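Finally watched Wevulska last night, six months after everyone else stopped talking about it. Going to put my thoughts down before I read a single review. Spoilers, but mild ones until I say so.

So if you missed it, it's the third Trerumier film, and the first one without the original director. I saw the first one 17 years ago in a freezing cinema with a broken seat and I have loved these daft films ever since. Bear that in mind!

The opening is brilliant. Over ten minutes in the lighthouse with hardly a word spoken, just Tetteh going up and down the stairs with that lamp and getting crosser and crosser. I'd have happily watched 47 more minutes of him being annoyed by stairs.

Then we get to Mermont and it all goes a bit wobbly. The town looks gorgeous (the harbour market, the washing strung between the houses) but there are too many new people and they all want to explain the treaty to us. I had to pause it to ask my sister who the man in the green hat was. She didn't know either and she's seen it twice. 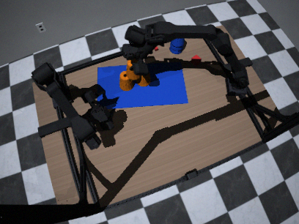
The council chamber bit is where I properly sat up again. No music, long takes, and the camera just stays on Tetteh's face while the vote goes against him. Even the floor gets a starring role. It's a chequered one, white and dark grey squares running off on the diagonal like the one up there, and he has to cross the whole lot while they all stare at him. You hear every footstep. I held my breath, which is silly, it's a man walking to a door.

Proper spoilers from this post on, so off you go if you're saving it.

I don't think they should have brought the brother back. There, I said it. His goodbye at the end of the second film is the best thing in the whole series and now I'll watch it knowing he's fine and living on a boat. My friend Naheed Siddiqui disagrees and sent me 38 messages about it before breakfast, some of them quite rude.

BUT the last scene with the two of them mending the net and not talking about any of it? Gone. Sobbing. Had to take my glasses off.

Best to worst for me: first one, second one, this one, but this one is a lot closer than I expected. If they'd cut the treaty stuff and given us more lighthouse it might have pipped the second.

Right, off to read the reviews and find out who the man in the green hat was.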